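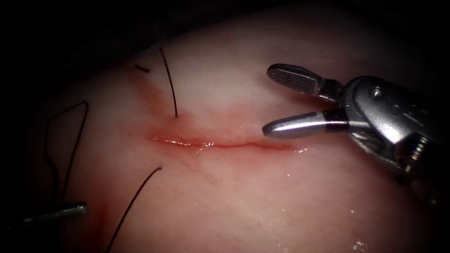
Mempool (short for memory pool)

A mempool is the waiting room for cryptocurrency transactions that have been sent but haven't made it into a block yet. I've kept this article going for a while now, and it's still the topic I get the most mail on, mostly from people whose payment says "pending" and who are starting to sweat. So I'll try to cover what the thing is, where it lives and what you can do when you're stuck in it.

Where it lives

The first thing to know is that there's no single mempool. Every computer running full node software keeps its own list. When you hit send, your wallet hands the transaction to one node, that node checks it and passes it along to its neighbors, and they do the same. Within seconds most of the network has heard of it. But the lists never match perfectly, so two websites can show you two different numbers of waiting transactions and both be right (I get mail on this too!).

A node won't take just anything. It checks that the signature is good, that the coins exist and haven't already been spent, and that the fee meets its minimum. If something fails, the node drops the transaction and doesn't pass it on.

How a transaction gets picked

Miners choose what goes in the next block, and they mostly choose by fee. What counts is the fee compared to the size of the transaction in bytes. The amount of money you're moving doesn't come into it. Someone sending a fortune in a small, tidy transaction can pay less than someone sending lunch money pieced together from dozens of tiny leftovers.

Say a block has room left and two payments are waiting. One takes up 500 bytes and the other takes up 654, and both offer the same total fee. The smaller one wins, as it pays more per byte. My friend Zoriana Tkachenko explains it with carry-on bags and I've never managed to improve on that – you pay for the space in the overhead bin, and the airline doesn't care what's in the suitcase.

Older transactions don't get priority for being old. A lot of people expect a line like at the bakery, and it's closer to an auction.

When it fills up

Nodes set a limit on how much memory the pool can use. Once it's full, the node throws out the lowest-paying transactions and raises its minimum until things calm down. Many nodes also drop anything that has waited too long, which on Bitcoin has commonly meant two weeks. A dropped transaction hasn't cost you anything. The coins never moved, and after a while your wallet should show them as available again, though some wallets need a rescan before they catch on.

Getting unstuck

There are two usual fixes. With replace-by-fee, you send the same payment again with a higher fee, and nodes swap the old version for the new one. Your wallet has to support it, and with some software you have to have switched it on before sending. I used the Larov wallet for years without finding the checkbox, which was under "Display" for some reason.

The other one is child-pays-for-parent. Here the person receiving the money spends the unconfirmed coins in a new transaction with a generous fee. A miner who wants that fee has to include the first transaction as well, so both go through together.
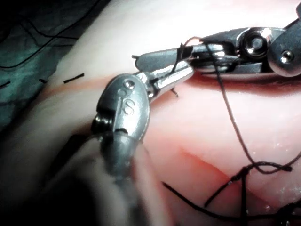

Or you can wait. In November I had a payment sit for 3 days because I'd typed the fee in myself and felt very clever doing it. It confirmed overnight once traffic died down, and I've let the wallet pick ever since.

Zero confirmations

A transaction in the mempool is said to have zero confirmations, and shops treat that differently. Some hand over the coffee right away. Others want to see at least one block, and for big sums they often want six. The risk is a double spend, where the buyer sends the same coins somewhere else with a better fee before the first payment is mined.

Notes on this version

Corrado Negri caught a mistake in the section on full pools, and Katia Santoro asked for the bit on zero confirmations, so thanks to both of you. Last updated Dec 4, 2022. See also: block size, transaction fee, orphan block, full node.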